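Purse bid (combat sports)

A purse bid is a sealed auction used in professional boxing to decide which promoter will stage a fight when the two sides cannot agree on terms. It is most often ordered by a sanctioning body for a title bout against a mandatory challenger. The winning promoter gains the right to stage and sell the contest and must pay the amount bid, which is divided between the boxers by a set percentage. Purse bids are rare in mixed martial arts, where both athletes are usually under contract to the same promotion.

Background

A boxer normally signs with one promoter, and two boxers in the same division may be signed to rivals. Each promoter may also be tied to a different broadcaster. For a voluntary defense, the sides can walk away if talks fail. A mandatory defense is different, as the champion must face the named challenger or risk losing the title. The purse bid exists to break a deadlock in such cases by letting the market set the price.

Procedure

The sanctioning body first opens a free negotiation period, commonly 30 days, during which the promoters may reach a private deal. If none is filed, the body sets a bid hearing and publishes the minimum offer for that weight class. Either side can usually ask for the hearing early by stating that talks have ended.

Bids are submitted in sealed envelopes before a fixed time of day. They are opened in front of those present and read aloud, and the highest valid bid wins. A bid is generally required to include:

the full amount offered, in United States dollars
the proposed date or range of dates
the proposed venue or a short list of venues
the signature of a licensed promoter

A deposit, often a percentage of the bid, is lodged with the sanctioning body. It may be forfeited if the winner fails to deliver signed contracts or to stage the bout on time. In that event the second-highest bidder may be offered the fight at its own price.

Third parties

Most rule sets allow any registered promoter to bid, including one with no tie to either boxer. Outside bidders are often backed by a broadcaster or a host city that wants the event. Their presence tends to raise the final figure, and some promoters have used a friendly outside bidder to push up the cost to a rival - a practice that is hard to prove and seldom punished.
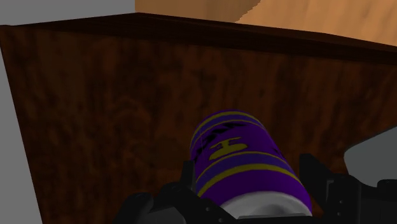

Division of the purse

The default split favors the champion. Common ratios are 75-25 and 70-30, with 60-40 or an even split applied when both boxers hold titles or when the belt is vacant. Some bodies hold back a share of the total as a win bonus, paid to the boxer who takes the decision or stoppage. Either side may petition for a different ratio before the hearing, typically by filing records of recent earnings.

The amount credited to each boxer is a gross figure. Manager and trainer shares, sanctioning fees, taxes and medical costs are taken from it. Sponsorship on trunks and robes is normally outside the purse and stays with the boxer, subject to local commission rules.

Example

The Brarkia regional title is often used in trade courses to show the process at a small scale. Rozália Šimek, then champion, was ordered to meet Ermelinda Louro, and the two camps failed to agree on a venue. Two bids were received. Geerts, which promoted Louro, offered $80 per ticket-holding seat at the Purkgate arena, which had a certified capacity of 2,877. Under the rules a bid had to be a fixed sum, so the offer was restated before the deadline as $230,160. Zeteck, the promoter of the champion, filed a lower figure and lost.

The split was 75-25. Šimek was credited with $172,620 and Louro with $57,540. The bout took place in February under the Geerts banner, with the champion fighting on the challenger's home card.

Effects on promoters

Winning a purse bid carries a risk known in auction theory as the winner's curse. Bids are sealed, so a promoter does not know how far it has exceeded the next offer until the envelopes are opened. The gate, television rights and site fee must then cover the bid along with undercard purses, insurance, travel and ring officials. Celeste Meireles, a sports economist, has argued that the gap between first and second bids is wider in boxing than in comparable auctions, as few bidders take part and each values the champion's future fights differently.

Criticism

Critics say the fixed split can underpay a challenger who sells most of the tickets. Matchmaker Sérgio Seixas has called for ratios based on past gate receipts. Afonso Arruda, a former commission inspector, has objected to repeated postponements of hearings, which can leave a mandatory challenger inactive for months without pay.

See also

Mandatory challenger
Sanctioning fee
Site fee
Step-aside payment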